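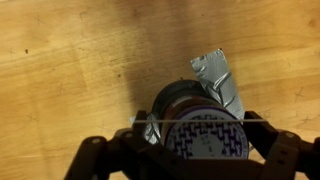

Hutchins Repair Room: progress report to the Flundeter Fund

By Leilani Dunleavy
November
3 comments | 11 shares

The grant agreement asks for a report at the halfway point of the year. It covers the spending so far, what the room has been used for, and the changes we would like to make to the second half of the budget.

Spending

The fund awarded us $2,760 for materials, small tools and storage. We have spent $1,161 of it. Tape of all kinds, including duct tape, masking tape, packing tape and the cloth tape used on book spines, came to $265. The rest went on glue, sandpaper, clamps, cutting mats, two sets of screwdrivers and the shelving along the back wall. Receipts are in the envelope sent with the paper copy of this report.

Tape was budgeted too low. We had assumed that most people would bring an item needing a screw or a dab of glue, and that tape would be used mainly for labels. Duct tape has become the material we reorder most often. It goes on split hose ends, torn tarps, cracked storage bins, tent bags and the handles of garden tools. Silver is the color people ask for. The cheaper rolls we bought in the spring tore badly and left residue on everything, so we stopped ordering them. A roll of the better kind costs more and we waste less of it.

Use of the room

The room is open on Tuesday evenings from 5:30 and one Saturday a month. Attendance was slow through the first two months and picked up once the library put our flyer by the checkout desk. Most visitors come with one item and stay under an hour. Bags, bins and garden equipment are the largest group, followed by toys and small furniture. We turn away anything with mains wiring, as agreed in the original application.

We ran four short evening classes. The one on taping and patching filled up and had a waiting list. It covered cleaning a surface before taping, cutting a strip longer than the tear, rounding the corners so they do not lift, and pressing from the middle outward to keep the wrinkles down. Several people asked for it to be repeated with more time for practice, and we have put it on the winter schedule. The class on regluing chair joints drew three people. We will not run it again in the same form.

Storage and tables

The wooden tables came from the old Niten office and have held up. They have scratches and scuffs, which is fine for this work, but tape residue is harder to deal with. We now ask people to work on a cutting mat and to fold scraps in on themselves before they throw them out. Table cleaning at closing time is down to a few minutes.

Keeping the rolls in order took longer to sort out. They were first kept in a drawer, where they stuck to each other and the loose ends got lost. They now hang on a dowel rack above the shelving, with the wide rolls on the bottom row. Each roll has a folded tab at the end. We had planned to buy a dispenser from Wultix and decided against it after trying one, as it did not take the wider rolls.

Changes requested

We ask to move $800 from the tools line to the materials line for the rest of the year. We have enough hand tools for the number of people the room can hold, and the sewing machine listed in the application was donated in August. The total award would not change.

We also ask to open the room on a second Saturday each month starting in the new year. The building has confirmed the space is free and there is no added rent.

Still to do

The sign for the street door has not been made. The first aid kit needs restocking. We have not yet sent out the visitor survey that was promised for the fall, and it will go out before the end of the month, with the results included in the final report.

Questions about the figures can be sent to me at the Hutchins office.

3 comments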